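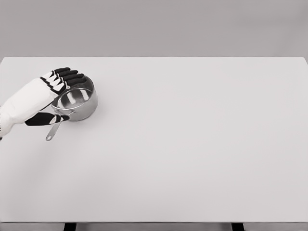 Item 2, saucepan handling: simulated view of the hand at the pan.

Floven Catering, Plernton site
Kitchen Automation Working Group
Minutes of the meeting held in March, upstairs meeting room, 2.15 pm

Present: Liette Wong (chair), Valdis Rebane (kitchen systems), the day shift lead, the evening shift lead, two staff representatives from the pan wash, the site trainer (minutes)
Apologies: the manager of the Cemton site

1. Minutes of the last meeting
Agreed, with one correction. Under item 4 "pot store" should read "pan wash".

2. Progress on the pan station
VR showed the current simulation of the hand with a small stainless steel saucepan. The fingers go over the rim and the thumb sits lower down, near where the handle joins the body. The handle itself is not gripped. The evening shift lead asked whether this was deliberate, as staff are trained to pick up by the handle. VR said the rim hold is the one being tried at present and the handle hold will be tried next.

The pan wash representatives pointed out that pans do not reach them empty and standing alone on a clean table. They come stacked, often with sauce dried on, and some handles are bent. VR accepted this. The simulation will be extended to stacked pans before anything is fitted in the kitchen.
Action: pan wash to lend VR a set of worn pans for measuring – VR to collect.

3. Trial period
The trial is planned to run for 3 weeks on the day shift only. The site handles 426 pans on a normal day and the station would be given 80 of these, small saucepans only. Large stockpots and anything with a lid stay with staff.
The day shift lead asked who decides when to stop the station if it is holding up service. Agreed that anyone working in the pan wash may stop it and does not need to ask first. The stop is to be written in the shift book afterwards.
Action: day shift lead to add a page to the shift book.

4. Jobs and hours
LW repeated that no contracted hours will be cut during the trial. The representatives asked what happens after it. LW said she could not give an answer today and would ask head office for one in writing. The representatives asked for it to be recorded that they were not satisfied with this.
There was a longer discussion about what pan wash staff would do while the station is running. The proposal is that one person per shift moves to loading and checking. The representatives said checking is harder on the eyes and duller than washing, and that people should swap over during the shift – nobody should be put on it all day. Agreed.
Action: LW to write to head office. Evening shift lead to draft a rota with swaps.

5. Staff survey
71 forms came back. The main worries were hours, noise, and being blamed for faults. Several people said they would be glad to do less lifting. Comments to go on the noticeboard with names removed.

6. Training
Sessions will be held in paid time. The Mägi handbook is too long for use on the floor and the trainer will make a short version. Evening staff asked to be included even though the trial is on days. Agreed.

7. Any other business
The floor drain by the second sink is blocked again. Reported to maintenance.

Next meeting: April, same room, 2.15 pm. Cemton to be invited to send a pan wash representative.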